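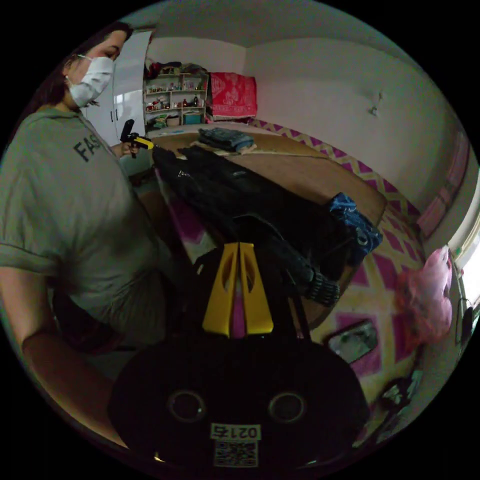

Folding Week, a Thread

Delia Nedelcu – October, 9:40 in the evening

1/ Hello friends, and hello to the new people who came over from Bastian's page! A lot of you asked what I do all day now that I'm gathering examples for Ellico, so I'm going to tell you, and I'm going to ramble, because I always do.

2/ Short version: a learning system is supposed to pick up how to handle laundry, and it learns from recordings of people doing it with hand-held grippers. Two yellow fingers, a handle, lenses on the body. I squeeze, the fingers close, the pants move (or they don't, and then I squeeze again).

3/ Dark clothes are the ones I grumble about. A long black thing folded on a low wooden table is just one big shadow until you find an edge. If there's a ribbed cuff hanging over the side, I go for the cuff every time. Bastian Sperling says I should vary where I start, and he's right, and I'm working on it.

4/ Denim, on the other hand, I love. It stays where you put it! I could fold grey-blue denim until midnight and be perfectly happy. Thin patterned cloth is somewhere in between – it bunches up so nicely and then you have to find a corner in all that.

5/ Our target for this batch is 24 good takes per garment. "Good" means the piece starts messy or half folded, ends folded, and both grippers stay in the task the whole way through. If I stop to scratch my ear, that one gets tossed. I have tossed more than I'd like to admit.

6/ Someone asked if fumbles count as bad takes. No! Please keep your fumbles, if you ever do this work. Dropping a sleeve and picking it back up is worth having, and for the first couple of days I was deleting all of mine like a fool. Bastian caught it, very kindly, over soup.

7/ Also, we record in regular homes, with the rug and the shelves and everything else left the way people live with them. I was shy about that in the beginning and wanted to tidy every room first. Now I only clear enough table to work on and leave the rest be.

8/ My one real tip is for your hands. Hold the handle looser than you think you need to. I had a sore thumb all through the Grunano batch from gripping like I was hanging off a cliff, and then I eased up and the folds came out better too. I take a break after every 2 garments now, with tea, and I stretch my wrists while the kettle goes.

9/ Next up is towels, and after that socks, which I'm told are a whole adventure of their own. If you've done socks with one of these, please write to me, I would love to hear how you get the pair to stay together.

10/ Thank you for reading all this – I'm off to match the take notes against the recordings before bed. Good night, all!

Last updated: October, 10:15 p.m.

Contact | © Delia Nedelcu | Back to top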